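Night exposure and lens check on the path unit

Applies to the Fokia path unit with the recessed front camera. Do this after any work on the front housing, and again in December when the evening runs start before dark. The daytime check is on a separate page.

What you need: the Kernar service cable, a lint-free cloth, lens fluid, a 12 mm socket and a stretch of paved path with at least one street lamp.

1. Park the unit in the middle of the path, facing along it. Set the brake and leave the drive off.

2. Connect the service cable and open the front camera view. Turn off auto exposure. Note the old gain value before you change anything.

3. Set gain to 384 and wait for the view to settle. Look at the lamp head and at the pavement closest to the unit. Those two places wash out first.
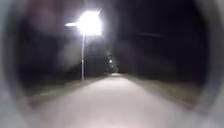
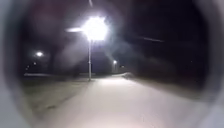 Front camera at night, gray housing around the view. In both, the lamp head blooms and the near pavement is washed out.

4. Bring the gain down in steps of 12. Stop when the near pavement shows some texture and you can still make out the grass on the left. The trees can stay dark. The lamp head will still flare a little at the right setting.

5. Check for streaks. A thin diagonal line in the dark sky may be a smear on the cover. Wipe the cover from the center out with a damp cloth, then dry it. If the line stays in the same spot when you turn the unit a few degrees, take the cover off and clean the inside.

6. Check focus on a lamp pole. If the pole stays soft after cleaning, loosen the lock ring, turn the lens until the pole sharpens, and tighten the ring again. Don't use thread glue.

7. Look at the housing rim. It should show on both sides by a similar amount. If one side is much wider, loosen the two bracket bolts, center the camera and retighten to 23 in-lb.

8. Save as profile NIGHT and restart. Auto exposure comes back on after a restart with firmware older than 1958, so turn it off again and save a second time.

Units with the Sulitz bracket have three bolts. Do the top one last.

Page last changed Saturday, October 12, 2024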